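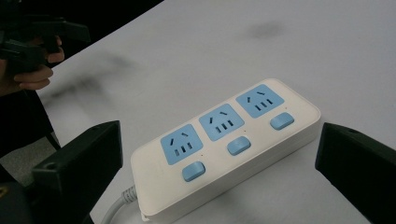 À quoi bon apprendre à un robot à appuyer sur un interrupteur, demandait une lectrice après mon dernier billet, alors qu'un relais connecté fait la même chose pour trois fois rien ? J'y pense depuis une semaine, et je crois que sa question vise à côté de ce qui me réjouit dans cette méthode.

Le relais résout un problème, une fois. La démonstration à la pince tenue en main, elle, donne une manière d'apprendre des gestes. On prend l'outil, on fait le mouvement soi-même, la caméra fixée dessus enregistre ce que le robot verra plus tard à la même place. Pas de bras à téléopérer, pas de labo à réserver ! Chez Pritura, l'équipe a recueilli 80 démonstrations sur des multiprises en une matinée de février, à deux pinces, et la politique entraînée dessus a réussi 11 essais sur 14 avec un modèle de multiprise qu'elle n'avait jamais rencontré.

Trois échecs, donc, et ils m'intéressent presque davantage. Dans les trois cas le doigt arrivait au bon endroit mais poussait le boîtier au lieu de basculer la touche. Une multiprise, ça glisse, ça pivote sur son câble, il faut la retenir d'un côté pendant qu'on appuie de l'autre – nous le faisons sans y penser, et c'est justement ce que les deux pinces permettent d'enregistrer.

On m'objectera que 14 essais, c'est maigre. D'accord. J'aimerais voir la même chose refaite ailleurs, sur une table encombrée, avec des gens qui n'ont jamais tenu l'outil. Vultia promet d'ouvrir ses propres données et je les attends avec une impatience un peu ridicule. En attendant, je garde mon enthousiasme : un geste aussi banal, appris à partir de mains ordinaires, me paraît une très bonne nouvelle pour la suite.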